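검색어를 입력하세요 검색
생활·주방 게시판 > 수납 이야기

원목 머그트리, 컵 거는 순서가 따로 있을까요? (조금 깁니다)
작성자 늦은설거지 | 6월 | 조회 3,859

안녕하세요, 늘 눈으로만 읽다가 처음으로 글을 올려 봅니다. 이사 온 집이 찬장이 워낙 얕아서요, 머그컵을 두 겹으로 넣으면 문이 안 닫히고 한 겹으로 넣으면 반은 갈 곳이 없어요. 남편은 컵을 줄이자고 하는데, 하나하나 다 사연이 있는 컵이라 그게 또 마음처럼 안 되더라고요. 그래서 한참 고민하다가 컵걸이, 그러니까 머그트리를 들였습니다.

밝은 색 나무로 된 거고요, 굵은 기둥에 가지가 네 개 달려 있어요. 받침이 동그란 게 아니라 길쭉한 타원 모양이고, 한쪽 끝에 동그랗고 얕은 홈이 파여 있는 게 마음에 들었어요. 티스푼을 놓을지 작은 설탕 그릇을 놓을지 벌써 며칠째 행복한 고민 중입니다(남편은 그게 왜 고민이냐고 합니다).

주방 벽 쪽에 두기 전에 흰 테이블에 갈색 깔개를 펴 놓고 이리저리 돌려 보면서 자리를 잡아 보고 있어요. 저희 집 조리대는 폭이 60센티라 전기주전자 놓고 토스터 놓으면 남는 데가 많지 않거든요. 그래서 받침을 벽과 나란히 둘지, 길쭉한 쪽이 앞으로 나오게 둘지부터가 문제예요.
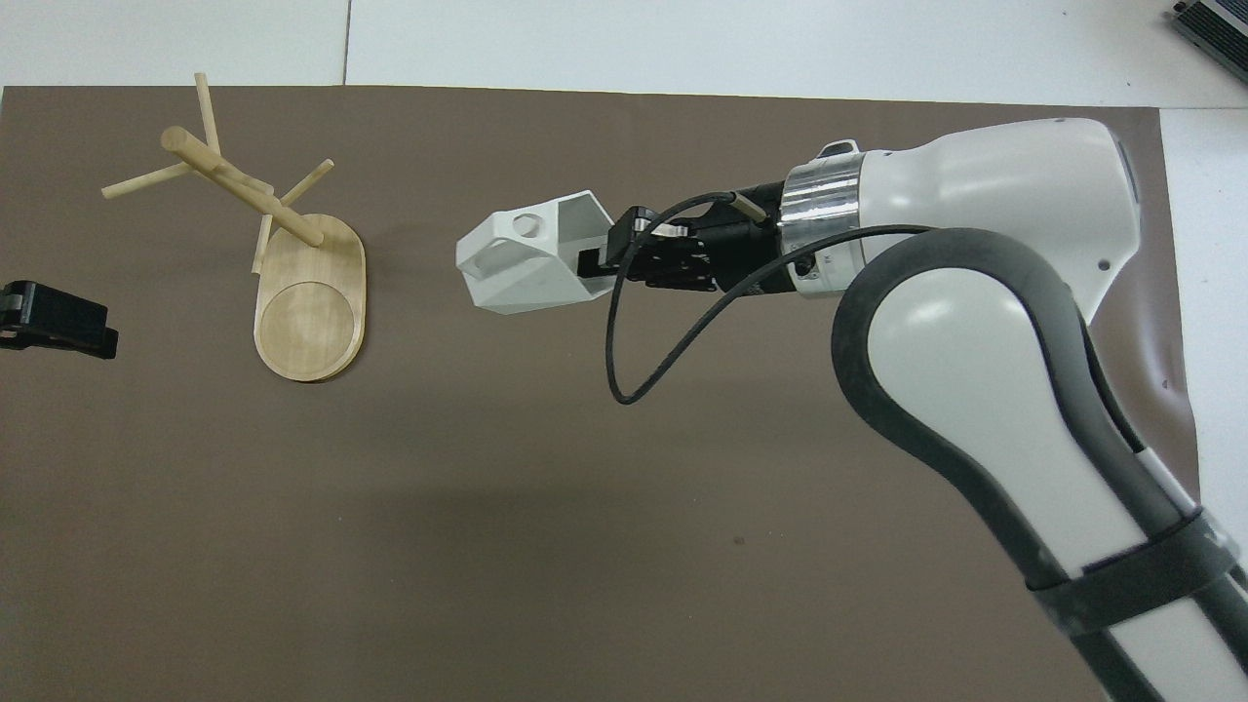
가지가 저마다 다른 쪽으로 뻗어 있으니까 컵을 어디부터 거느냐에 따라 느낌이 꽤 다를 것 같아요. 아래 가지에 무거운 걸 걸어야 안정감이 있다는 분도 계시고, 큰 컵을 아래에 걸면 바닥에 닿아서 안 된다는 분도 계시더라고요. 제가 가진 컵 중에 Hestance 머그가 두 개 있는데 이게 손잡이는 좁고 몸통은 무지 두꺼워요. 친정 엄마가 주신 Sukprasert 찻잔은 반대로 얇고 가볍고요.

여쭤보고 싶은 건 이렇습니다. 무거운 컵은 위와 아래 중 어디에 거시나요? 씻어서 물기가 있는 채로 걸어도 되나요, 아니면 꼭 닦아서 거시나요? 그리고 나무에 오일 같은 걸 발라 줘야 하는지도 궁금해요. 먼저 써 보신 분들 얘기 편하게 들려주시면 정말 감사하겠습니다!

댓글 2번째 페이지까지 모두 펼침

Merja Heiskanen
어머 반가워요. 저는 머그트리 쓴 지 꽤 오래됐는데요, 무거운 컵은 무조건 아래예요. 위에 두꺼운 머그를 걸어 놨다가 고양이가 지나가면서 툭 쳤는데, 기둥째로 기우뚱하는 걸 보고 그 뒤로는 절대 위에 안 겁니다. 그리고 한쪽에만 걸지 마시고 서로 마주 보는 쪽에 하나씩 번갈아 걸어 보세요. 뺄 때도 마찬가지고요. 아침에 한쪽 컵만 쏙쏙 빼 쓰다 보면 나머지가 한쪽에 몰려 있더라고요.

컵손잡이
윗분 말씀에 저는 조금 생각이 달라요. 무게만 보면 아래가 맞는데 컵 높이도 봐야 해요. 아래쪽 가지가 받침이랑 가까우면 키 큰 머그는 받침에 걸려서 비스듬히 떠 버려요. 그 상태로 계속 두면 손잡이 안쪽 유약이 쓸립니다. 저는 Hestance는 아니고 비슷하게 두꺼운 컵인데 그렇게 하나 긁어 먹었어요. 지금은 키 작은 에스프레소 잔을 맨 아래에 걸고 무거운 건 중간에 겁니다.

Merja Heiskanen
@컵손잡이 아 저는 다 키 작은 컵이라 그 생각을 못 했네요. 그럼 글쓴님 머그 높이가 얼마인지에 따라 다르겠어요. 그래도 맨 위는 말리고 싶어요 ㅎㅎ 고양이 없는 집이면 또 모르겠지만요.

늦은설거지 (글쓴이)
고양이는 없고 일곱 살이 하나 있습니다… 고양이보다 더하면 더했지 덜하지는 않아요. 일단 맨 위는 찻잔으로 마음이 기우네요. 두 분 다 감사해요!

Volkan Ağca
한국 산 지 오래된 터키 사람입니다. 저희 집은 차를 하루 종일 마셔서 잔이 마를 틈이 없어요. 그래서 물기 얘기를 좀 드리고 싶은데, 나무 컵걸이에 젖은 컵을 바로 거는 건 반대예요. 컵 안의 물이 가지를 타고 기둥 쪽으로 흘러요. 예전에 쓰던 것은 가지 꽂힌 자리가 거뭇해져서 결국 버렸습니다. 장모님이 아끼시던 거라 한동안 좀 혼났습니다.

설거지 끝나면 행주 깔고 컵을 엎어서 저녁 내내 두었다가, 자기 전에 거는 걸 추천합니다. 귀찮지만 버릇이 되면 괜찮아요.

느긋한주방
저는 그냥 젖은 채로 걸어요. 한 8년쯤 썼나, 아직 멀쩡합니다. 창문 바로 옆이라 바람이 잘 통해서 그런가 봐요. 컵걸이가 원래 말리면서 두라고 나온 물건 아닌가요? 다 닦아서 걸 거면 차라리 찬장에 넣지 싶고요. 너무 모시고 살면 물건 쓰는 재미가 없어져요.

Volkan Ağca
@느긋한주방 창가면 그럴 수 있겠네요. 우리 집은 복도식이라 주방에 창이 없습니다. 그래도 저는 장마철에는 조심하시라고 말씀드리고 싶어요.

느긋한주방
@Volkan Ağca 장마철은 인정합니다. 그때는 저도 키친타월로 한 번 훔쳐 줘요.

Impi Heiskanen
위에 Merja 언니 동생입니다. 언니가 링크를 보내 줘서 읽으러 왔다가 로그인까지 했네요. 저는 오일 얘기만 살짝 보탤게요. 표면에 코팅이 되어 있는 건지 생나무인지 먼저 보셔야 해요. 안 보이는 바닥 쪽에 물을 한 방울 떨어뜨려서 동그랗게 맺히면 코팅이 된 거고, 금방 스며들어 색이 진해지면 생나무에 가까운 거예요. 코팅된 건 오일 발라 봐야 겉돌기만 하고 끈적해져요.

생나무라면 도마용 미네랄 오일을 천에 조금만 묻혀서 문지르고, 하루 두었다가 마른 천으로 닦아 내시면 돼요. 식용유는 쓰지 마세요. 저희 언니가 올리브유 발랐다가 온 주방에서 쩐내가 났습니다(언니 미안).

Merja Heiskanen
@Impi Heiskanen 그걸 여기다 쓰면 어떡하니…

늦은설거지 (글쓴이)
두 분 대화 읽다가 커피 뿜을 뻔했어요 ㅋㅋㅋ 물방울 시험은 오늘 저녁에 해 볼게요. 기름은 집에 없는데 동네 Garbridge에 도마 오일이 있을까요? 주말에 장 보러 가는 김에 들러 보려고요.

컵손잡이
Garbridge는 도마 옆 말고 가구 관리용품 쪽에 있어요. 작은 병이 2,000원 할 때 하나 사 뒀는데 아직도 반 넘게 남았습니다. 큰 병 사지 마세요, 평생 씁니다.

Shoshana Lyons
저는 방향 문제에 한 표 드리려고요. 받침이 길쭉한 건 가지가 어느 쪽으로 나와 있는지를 먼저 보시고 정하는 게 좋아요. 벽과 나란히 두면 조리대는 넓게 쓰지만 벽 쪽 가지에 컵을 걸 때마다 벽을 콩콩 치게 돼요. 저는 전셋집 벽지에 컵 자국을 동그랗게 내 놓고서야 알았답니다. 그래서 지금은 모서리에 비스듬히 두고 써요. 홈 파인 쪽이 제 앞으로 오게요. 홈에는 티백 건진 걸 올리는 작은 종지를 두었는데 이게 생각보다 손이 많이 가요. 설탕 그릇은 개미가 한 번 다녀간 뒤로 치웠습니다.

느긋한주방
비스듬히 두는 거 저는 반대요. 좁은 조리대에서는 모서리가 금싸라기 땅인데 거기 컵걸이를 두면 양념통은 어디로 가나요. 차라리 식탁으로 빼세요. 식탁에 두면 밥 먹고 바로 커피 마시기도 좋고요.

Shoshana Lyons
@느긋한주방 식탁은 저희 집에선 숙제랑 택배 상자가 차지하고 있어서요. 집집마다 사정이 있는 거죠 뭐 :)

Ritva Tikkanen
늦게나마 한 자 적습니다. 저는 먼지 때문에 머그트리를 접은 사람이에요. 좋다는 말씀들 사이에 이런 얘기 드려서 죄송한데, 매일 안 쓰는 컵은 걸어 두면 안쪽에 먼지가 내려앉더라고요. 특히 가스레인지 가까이에 두면 기름기까지 섞여서 손잡이 위쪽이 끈적해져요. 그래서 Cundell 선반을 찬장 안에 하나 더 달고 컵은 다 안으로 들였습니다. 찬장이 얕아도 위아래로 나누면 의외로 들어가요.

컵걸이를 쓰실 거면 정말 날마다 쓰는 컵만 걸어 두세요. 손님용이나 추억 있는 컵은 안에 두시고요.

늦은설거지 (글쓴이)
Ritva님 말씀 듣고 보니 찻잔은 한 달에 한두 번 쓰는데 예쁘다고 걸 생각만 했네요. 찬장 안에 선반 다는 건 남편이랑 의논해 볼게요. 벽은 못 뚫게 되어 있는데 찬장 안은 괜찮은지 집주인분께도 여쭤봐야겠어요.

그리고 물방울 시험 했습니다! 바닥에 떨어뜨렸더니 금방 스며들었어요. 그럼 오일을 바르는 쪽이 맞는 거죠? 토요일에 Garbridge 다녀와서 발라 보고, 컵은 그다음에 걸어 보려고요. 자리는 아직 못 정했어요. 일곱 살은 자기 컵이 맨 위여야 한다고 주장하고 있습니다.

Impi Heiskanen
네, 얇게 한 번이면 돼요. 홈 안쪽에 오일이 고이지 않게 마른 천으로 꼭 찍어 내시고요. 아이 컵이 플라스틱이면 맨 위 괜찮지 않을까요?

컵손잡이
플라스틱이면 저도 맨 위 찬성입니다. 손이 닿는지가 문제겠지만요.

댓글을 쓰려면 로그인해 주세요.
이 사이트는 더 나은 이용 환경을 위해 쿠키를 사용합니다. 계속 이용하시면 쿠키 사용에 동의하신 것으로 봅니다. 동의 | 설정 변경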